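Cilcombe Cooperative Association
Progress report to the Ivgate Fund, June

Member outreach is on schedule. We mailed 3000 notices on the bylaw vote and held five local meetings. Attendance at Cladlow was low, so we will repeat that one on a Saturday. Of the grant, $1588 is unspent and set aside for printing.

Heloísa Peixoto has finished the draft policy guide for boards. Oksanen will print 800 copies.
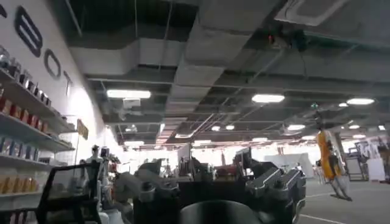
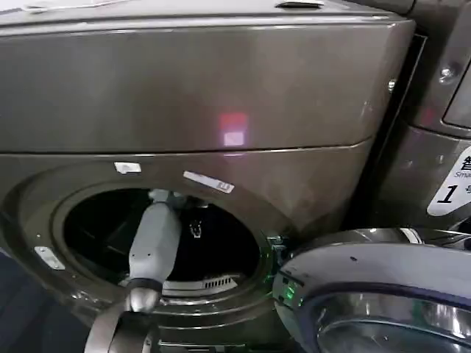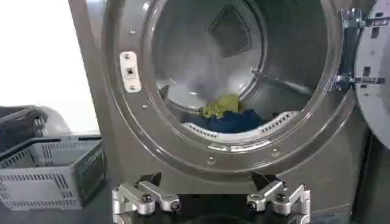 Work on the shared-purchase rules is behind. Two member co-ops still have to send comments on the draft. The open point is which goods a housing co-op may buy jointly without a full member vote. A front-loading washer like the gray one would fall under the equipment section, and repairs to it would be billed to the building that uses it. We expect to send the final text to members with the next dues notice.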